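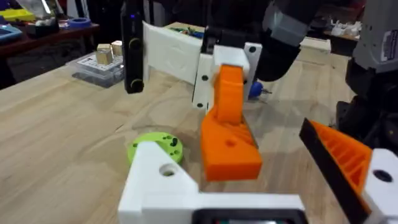

Left wrist view, right arm holding the orange printed part over the table.

October, bench 2, after lunch

Lempi asked me to write down how the two-arm cell is now, so here it is. The right finger with the orange ribbed pad was changed this morning. The old pad had 800 cycles on it and the ridges were almost flat at the tip. I tightened the screws of the white mount by hand only - the print cracks easily if one uses the driver.

The hand-over position from Funari's file was 2 mm too low, so I raised it and saved it again under the name Koech. Please do not load the older one.

Still to do:
- check the zero of the right wrist after a cold start
- print two spare mounts, same settings as before
- ask Tuulikki Ahonen if Lelville has sent the new pads

The post knobs I did not touch. If somebody moves them, write it here.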